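Lurnano 木条长凳使用半年：玄关换鞋凳的一次认真比较

分类：家具 / 玄关收纳

先说结论放在前面，免得赶时间的人往下翻：如果玄关够宽，凳子主要用来坐着穿鞋、顺手搁包，Lurnano 这张条面长凳值得买。如果指望它解决全家的鞋，那它不合适，应该去看带柜体的款式。下面是详细的使用情况，我一共比较了三张凳子，前后占了玄关大半年。

为什么要换凳子

原来家里门口放的是一张软包方凳，搬家时留下来的，面料是灰色绒布。绒布在卧室里没什么问题，放在门口就很麻烦。雨天回来裤腿是湿的，坐一次就留一块印子，冬天的羽绒服拉链还会勾毛。用到后来坐垫中间塌下去一块，起身的时候要用手撑墙，墙上那一片也蹭黑了。

我列了几条要求。坐面要硬，能擦。两个人能并排坐，或者一个人坐，旁边还能放一个包。凳子下面要能塞进鞋，至少塞得进平底鞋和孩子的运动鞋。深度不能太大，玄关过道不宽，门打开以后凳子不能碍着门。最后是重量，我家每周要把凳子挪开拖地，太重的实木凳不考虑。

比较过的三张

第一张是 Porent 的翻盖凳，坐面掀起来是一个储物箱。看图的时候觉得很好用，坐和收都有了。用了一个多月以后发现，凡是需要掀盖子才能拿的东西，最后都没有人往里放。盖子上总有东西，钥匙、快递、菜，要开箱得先把这些挪走。箱子里最后只剩下两双不穿的靴子和一把坏伞。另外它的箱体不通风，靴子放进去一段时间有味道。做工不差，缓冲铰链到退货那天都没有松，只是结构不适合放在门口。

第二张是 Oláh 的金属架凳，黑色喷漆的框架，坐面是一整块板。它是三张里面最稳的，坐在最边上也不翘。缺点是坐面边缘比较利，穿短裤坐久一点大腿后侧有一道压痕。还有就是冬天很凉。框架底部的横档离地只有一点点，拖把头伸不进去，灰全积在里面。如果家里用的是扁平的静电拖把，这个问题可能没有我家这么明显。

第三张就是 Lurnano 的木条长凳，也是最后留下来的这张。

包装和组装

送来的是平板包装，一个长纸箱，我一个人抬得上楼。里面零件分层放，每层隔着瓦楞纸，四个角有护角。我这一套没有磕碰，不过坐面有一根木条颜色比旁边的深，偏红，问过客服，说是天然色差，不影响使用。后来看久了也习惯了。

螺丝一共 18 颗，另外多给了一颗备用。配的内六角扳手太短，拧到最后两圈使不上力，建议自己准备一把长柄的。说明书是图示为主，步骤图画得清楚，只有一个地方容易出错：下层横撑有正反，孔距不一样，装反了前面几步都看不出来，要到装坐面的时候才会发现孔对不上。我就是装反了一次，拆开重来。从开箱到装完用了 37 分钟，其中有一段时间花在返工上。

有一点要提醒，第一次不要把螺丝拧到底。先全部带上，把凳子翻过来放平，按一按四个角，确认不晃，再按对角的顺序拧紧。我第一次是装一颗拧死一颗，装完以后有一条腿悬着，垫一张名片刚好的那种程度，松开重新拧过才平。

尺寸和坐感

坐高对成年人穿鞋来说合适，膝盖略低于髋部，弯腰系鞋带不憋气。老人起身也还行，凳面硬，手能撑得住。孩子坐上去脚挨不到地，但是自己爬得上去，凳子不会翻。

深度是 30 厘米，比我原来的软包凳浅不少。坐下来穿鞋足够，想靠墙坐着看手机就会觉得浅。我认为门口的凳子浅一点是对的，过道能多留出一截。家里如果有体型比较大的人，最好先去门店坐一下。

条面坐着硬，这是事实。穿厚裤子没感觉，夏天穿薄的，坐上几分钟能感觉到木条之间的缝。木条的边倒了圆角，不割，但也谈不上舒服。坐着穿双鞋就起来，这点硬完全可以接受。

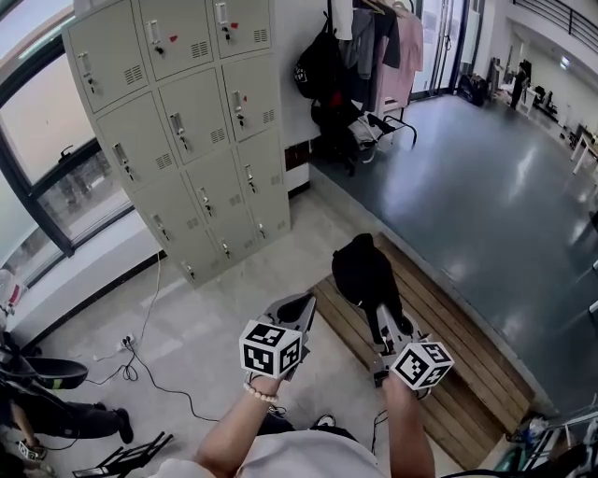

通风是条面最大的好处。湿的东西放上去，下面有空气走，干得比放在整板上快。回南天那一阵子我特别留意过，Oláh 那张整板凳面上会留一圈水痕，条面的没有。沙子和灰会从缝里漏到下面，凳面本身很少需要擦，但是地上的灰就多了，等于把清洁的工作从凳面挪到了地面。对我家来说地面反正要拖，所以不算增加麻烦。

缝也有缝的问题。细小的东西会掉下去，耳机塞、发夹、硬币都掉过。钥匙不会掉，但钥匙圈上的小挂件会卡在缝里，拽的时候要往上提。如果习惯进门把零碎东西放在凳子上，最好旁边另外放一个小托盘。我在墙上加了一块窄搁板，零碎的都放那上面，凳子只放包和外套。

下层空间

下面没有层板，是空的，只有一根横撑靠后。平底鞋、拖鞋、孩子的鞋都能塞进去，中帮靴可以，高筒靴不行。鞋头朝外摆一排，看上去还算整齐。想分两层的话可以另外买层架，我试过 Cestemwood 的竹制鞋架，高度刚好塞得进去，但是放进去以后每层只能放很薄的鞋，用了一段时间又拿出来了。

横撑的位置设计得不错，坐着的时候小腿往后收不会碰到。Oláh 那张的横档在前面，脚后跟经常磕到。

耐用情况

用到现在，凳面没有开裂，木条没有明显变形。表面是清漆，哑光的，水渍一擦就掉。有一次鞋油蹭在上面，当时没发现，隔夜再擦就留了一点淡印。凳腿底部自带的毡垫质量一般，两个月就磨薄了，还沾头发，我换成了橡胶脚垫，挪动的声音变大了一点，但是不打滑。

螺丝松动出现过一次。大约是换季的时候，坐下去有轻微的吱呀声，位置在靠门的一侧。把凳子翻过来检查，13 号零件，也就是连接坐面和侧框的那块小角码，上面的两颗螺丝松了。拧紧以后声音就没有了。木头随湿度会胀缩，换季的时候检查一遍是正常的保养，说明书最后一页也写了，只是字很小。

承重方面，两个大人同时坐没有问题，坐面中间会有一点弹性，能感觉到，但不会发出声音。站上去换灯泡我没有试过，说明书写明不要站立，也不建议这样做。

清洁

日常用半干的布顺着木条方向擦。缝里的灰用旧牙刷或者吸尘器的扁嘴。不要用太湿的布，水会积在木条和底下横梁接触的地方，那里看不见，时间长了容易发黑。我二月做过一次彻底清洁，把凳子搬到阳台上翻过来刷，发现接触的位置积了一层灰泥，不严重，刷掉以后底下的漆是完好的。以后打算每个季度翻一次。

售后

因为色差和毡垫的事情联系过两次客服。第一次回复比较快，第二次等了两天。毡垫他们愿意补寄一套，我没有要，因为补来的还是同样的东西。备用螺丝和角码可以单独买，这一点比 Porent 好，Porent 的铰链坏了只能整个盖板一起换。

适合和不适合的情况

适合玄关通道不宽、希望凳子看起来轻一点的家庭，也适合回家习惯先把包放下再换鞋的人。租房也可以考虑，拆装不难，搬家能带走。

不适合鞋很多的家庭，不适合需要坐很久的位置，比如餐桌边。家里养猫的也要想一下，我朋友家的猫喜欢趴在凳子底下，从缝里伸爪子勾上面的包带，包带被勾出了线。

几个常见的疑问

能不能放浴室？我不建议放在淋浴区。干区可以，但是要保证通风，底部换成防水脚垫。

要不要配坐垫？厂家有同长度的坐垫卖，我买过一条，绑带系在木条上，容易滑，穿鞋的时候屁股一挪垫子就歪。洗过一次以后棉芯结团。用不用坐垫看个人，我后来收起来了。

深色和浅色选哪个？浅色显脏的是鞋油和黑色鞋底蹭的印子，深色显脏的是灰。我家选的是浅色，灰看不出来，印子及时擦就行。

评分

坐感：三星半。够用，偏硬。
收纳：三星。下面能放一排鞋，没有别的功能。
做工：四星。毡垫扣分，说明书的横撑那一步也应该画得更明显。
清洁：四星。凳面省事，缝里和底部要定期处理。
总体：四星。

目前没有再换的打算。打算补的只有一样，就是在凳子靠门的那一侧墙面贴一块耐擦的护墙板，起身的时候手还是会习惯性往墙上撑，上次刷的漆又开始发灰了。护墙板装好以后，如果和凳子的高度有冲突，我会在这篇下面补充。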